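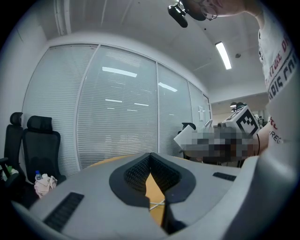 Orange table, white cables crossed over each other. See item 4.

Table and cable check, Veres Room, Vutport
Checked by: Tanner Gauthier
Date: 2023-12-15
Last check: October
Marks used: OK / Sort out / Ask

Before the list, a big thank you to everyone who cleared their bags off the floor beforehand. What a difference! I got round the whole room before lunch and could reach every socket without moving a chair.

1. Way in and way out
OK. Door opens fully and closes by itself. The coat rail has been moved to the far wall, as asked in October, and the doorway feels twice as wide. Lovely job. Please keep it there even when it rains and everybody wants to drip by the door.

2. Floor
OK. No lifting edges on the floor covering. The join near the window that used to catch chair legs has been stuck down properly and I couldn't get a fingernail under it (I tried).

3. Table: top and legs
OK, with one small job. I love this table. The colour cheers up the room on a grey morning and it makes anything left lying on it easy to spot. Leaned on all the corners, no rocking. One leg bolt at the window end was a quarter turn loose and I've done it up. Underside checked for splinters and old chewing gum, none found of either.

4. Cables on the table
Sort out. Thin white cables were lying across one another on the top. No splits in the covering when I ran them through my fingers, so there's no need to replace anything, but they do need a tidier route. Run them side by side along the back and use the Prulolby clips, which are brilliant and still mostly in the packet. Clips are in the second drawer. Please don't wind cables tightly round a hand or a table leg, loose loops only.

5. Cables off the table
Sort out. One lead hangs down at the sitting side, right where a knee goes. Swap it to the wall side. Takes two minutes and you'll get your legroom back.

6. Plugs and sockets
OK. All wall sockets firm, no scorch marks, no cracked plates. Plugs pushed fully home. The socket with the stiff switch is stiff but works as it should.

7. Extension lead
Ask. The Flovetti lead is in good shape and I'm glad we bought the longer one. The label says 2000 W at most with the lead fully unwound. Somebody has pencilled "heater ok?" next to it. The heater's own label has rubbed away so I can't tell, and until I can, the answer is no. Heater goes straight into the wall. If you know what it's rated at, or you still have the box, please let me know!

8. Drinks
Sort out. Mugs go on the shelf by the sink when there is anything plugged in at the table. Bottles with a lid are fine. I found an old ring mark near where the cables sit, and it wiped off beautifully with warm water, but let's not have another.

9. Light
OK. The new tube over the table is terrific, no flicker, and you can now read the small print on a plug without carrying it to the window.

10. Standing room
OK. Plenty of space to work on your feet at the side of the table and still let another person past behind. Tuck chairs right in when you're standing.

11. Sleeves, straps and cords
OK. Nothing caught while I was there. Roll long sleeves up past the wrist and take scarves off when you're reaching across cables.

12. Fire blanket and first aid box
OK / Sort out. Blanket on its hook with the tabs hanging free. The first aid box is down to 3 small plasters and the tape has gone altogether. I'll refill it, but tell me when you take the last of something.

Jobs still open
Item 4: clips along the back of the table. Whoever uses the room first on Monday.
Item 5: move the hanging lead. Same person, same visit.
Item 7: heater rating. Tanner to chase.
Item 12: plasters and tape. Tanner.

Comments can be written under the list on the door. The pen is on a string again.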